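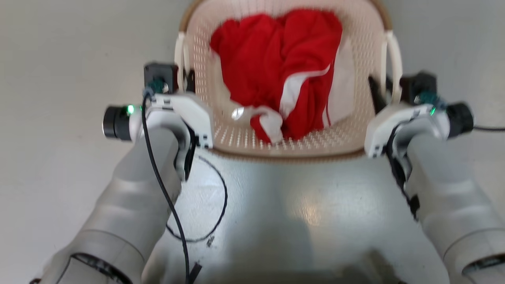
Photo: Fasby Ledger

Fasby told to hold off on the whites

August | Staff report

Residents on the east side of Fasby have been asked to do their laundry after 7 p.m. for the next two weeks while the water department flushes the mains between Kustitz Road and the rail yard. People who would like their sheets to stay the color they bought them should probably listen.

The flushing starts Saturday and covers 4,000 homes. Crews will open hydrants one block at a time and let the water run hard enough to shake loose the rust and grit that has been settling in the pipes since the last time anyone did this. The department's notice does not say when that was. The older end of Kustitz Road has some theories.

While the hydrants are open, tap water may come out yellow, orange or what the notice calls "tea-colored." The department says it is safe to drink, a sentence that appears in the notice in bold. It also says the water should not be used to wash light-colored clothing, and that part is in bold too.

Work stops each day in the late afternoon, and the water should clear by evening. The advice is to run a cold tap until it looks normal before starting a load. A bathtub faucet is best, as it has no screen to clog. Hot taps should be left alone during the day so the sediment doesn't end up in the water heater, where it will wait patiently for your towels.

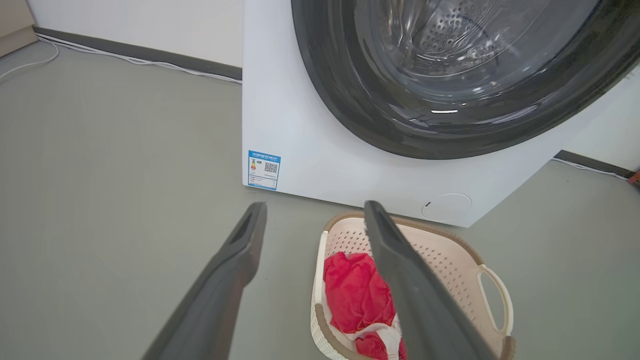 If a load does come out stained, the department suggests keeping it wet and washing it again once the water clears. Do not use chlorine bleach, which sets rust stains for good. Do not put anything in the dryer until the stain is gone, either. Rust remover made for fabric is being handed out free at the town hall front desk, limit two packets per household. As of press time the front desk had not been told this, but was being very nice about it.

Residents of Rekby, who share a reservoir with Fasby and very little else, are not affected. Rekby flushes its mains at night. Asked why Fasby does not do the same, the water department said that night work costs more and that open hydrants make a good deal of noise. It added that the last attempt produced more phone calls than the brown water ever has.

The coin laundry on Station Street is on the west side system and will keep its normal hours. It has also put up a new sign reading CLEAR WATER HERE, in letters that can be read from the east side. Prices went up a quarter per wash on the same day, which the management describes as long planned.

A block-by-block schedule is posted at the library and on the town website, under "Roads." Anyone whose water is still discolored the morning after their block is done should call the department and leave a message with the street address and, the recording asks, the color.

More local news
Kustitz Road speed bump to be lowered again
Rekby fair moves livestock away from the pie tent
Library drops late fees, would still like its books back
Station Street parking meters now accept cards, sometimes

Contact the newsroom | © Fasby Ledger. All rights reserved. | Back to top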